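Shop > Kitchen > Tea and coffee > Lirero loose-leaf tea infuser

Lirero Loose-Leaf Tea Infuser

A stainless steel basket with a lid, for people who have decided to give up teabags and would like to feel smug about it at a reasonable price.

The Lirero sits in the mouth of your mug on two folding handles. You put tea in it. You pour water over it. You go off to find your phone, forget the whole thing, and come back to something you could varnish a shed with. The lid is there to keep the heat in while you do this, and it turns over to make a drip tray afterwards, so at least the worktop is spared.

We stock it because Ita Fitzgerald, who buys for our kitchen range, got tired of chasing leaves round the sink with a fork. She tried the ball on a chain (opened in the pot), the mesh spoon (held enough tea for a doll) and the silicone novelty ones shaped like animals, on which she has asked me not to quote her. The Lirero was the one that stayed on her desk.

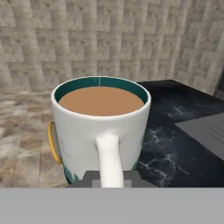

Tea or coffee with milk, in a white mug with a teal inside. Mug not included.

What it fits

The basket is 6 cm across at the widest point and the handles reach across mugs, small teapots and most jugs. It will not fit an espresso cup, and I'd like to know what you were planning. In a very tall travel flask the basket ends well short of the bottom, so fill the flask properly or the leaves will sit there in the dry, sulking.

How fine is the mesh?

Fine enough for rooibos, which is the real test, being mostly dust with ambitions. Black teas, greens and mint are no trouble at all. Ground coffee will go through if it's a fine grind. A coarse grind works for one cup in an emergency, but we do sell a perfectly good cafetière, the Mesico, and it would like to be considered.

How much tea to use

A heaped teaspoon for a mug. Two for a small pot. Leave room, as the leaves swell to several times their size and a packed basket makes weak tea however long you glare at it. Four minutes suits most black teas. Take the basket out before you add milk – milk gets into the mesh and stays there, and by Thursday you will know about it.

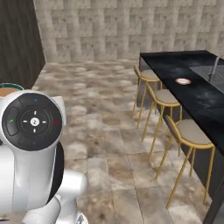
Cleaning is easy if you do it straight away and a small penance if you don't. Knock the leaves into the compost, rinse from the outside in, and leave it upside down to dry. It can go in the dishwasher, top rack. When the steel turns brown, which it will, soak it overnight in hot water with a spoonful of bicarbonate of soda. Please don't use a wire brush. Aldana Saavedra in our returns department has a drawer of the ones people took a wire brush to.

Details

Basket and lid: stainless steel
Handles: folding, stainless steel
Width of basket: 6 cm
Weight: 74 g
Comes in: a plain card box, no ribbon
Maker: Rivadeneira

Price £16, or get the Idum storage tin with it and save £2. The tin has a proper tight lid and holds a normal bag of leaf tea, with a bit left over that you'll have to drink.

Orders placed before noon go out the same day. Returns are accepted if the infuser is unused, and yes, Aldana can tell.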